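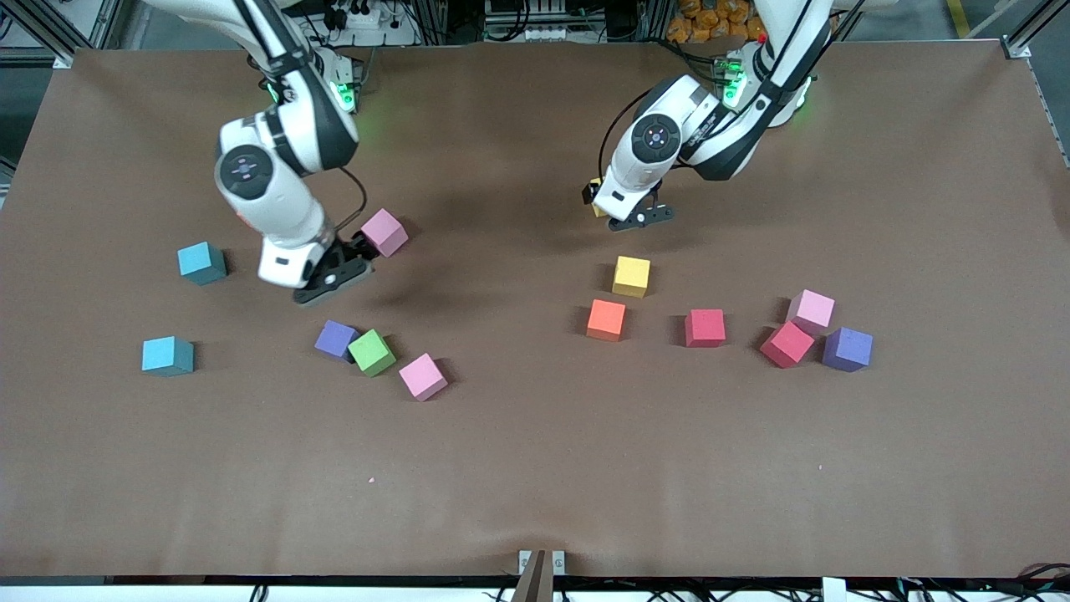 Rakach Workshop, back bay. March.

Two-arm table, monthly safety check
Checked by: Dalal Nimri
Second person at the stop button: Zihan Xue
Table log entry: 606

1. Frame and table
Frame bolts tight, all corners: OK
Table does not rock when pushed: OK
Cover flat under the work area: Needs attention
Comment: The brown cover is wrinkled and dips toward the front edge, by the bracket. Cubes have not tipped there so far, but pull it tight again before the next long run. Ghada has the spare clamp.

2. Power and cables
Power strip off the floor and secured: OK
Plugs fully seated: OK
Cables under the front edge tied back: OK
Arm cables free to move through full reach: OK, with comment
Comment: The cable near the wrist of the right arm hangs out in a loop. It did not snag at any of the test poses. Peiyu wants it shortened. I would leave the slack and add one more tie on the forearm, then try the full reach again by hand with power off.

3. Arms
Base screws checked with wrench: OK
Status lights green on both arms: OK
Emergency stop, left arm: OK
Emergency stop, right arm: OK
Speed limit set for cube sorting: OK
Arms kept apart in the middle of the table: Needs attention
Comment: Both arms can still reach the same spot at the center. Taha has set a gap of 49 mm between wrists in the software. Please do not lower it until we have tried it with the arms carrying something. Until then, one arm moves at a time over the center.

4. Grippers

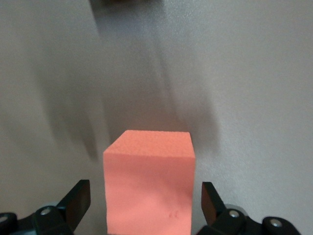 Gripper open over a coral foam cube, with a gap on both sides.

Finger screws snug: OK
Fingertips free of cracks and grit: OK
Grip force at the low setting: OK
Opens fully on command: OK
Comment: The cube has two small nicks low on the front face. Still fine for practice. Swap it out if the foam starts to tear, since crumbs get into the linkage. Screws on the Floven grippers are due again at 2000 cycles. We are at almost that now, so do them Monday even if they feel tight.

5. People and floor
Sleeves, hair and lanyards clear: OK
No hands on the table with power on: OK
Stacked packages clear of the arms' reach: OK
Comment: The orange packages behind the table are out of reach at present. Keep new deliveries away from that side.

6. Before leaving
Arms parked, then power off. Wait 15 seconds before touching the wrists.
Write the cycle count on the sheet by the door.

Open items
Cover: Ghada Jaber
Cable tie, right arm: Peiyu Xia
Center gap test: Taha Sqalli
Finger screws: Zihan Xue

Result: OK to run with someone at the stop button. No unattended runs until the center gap test is signed off.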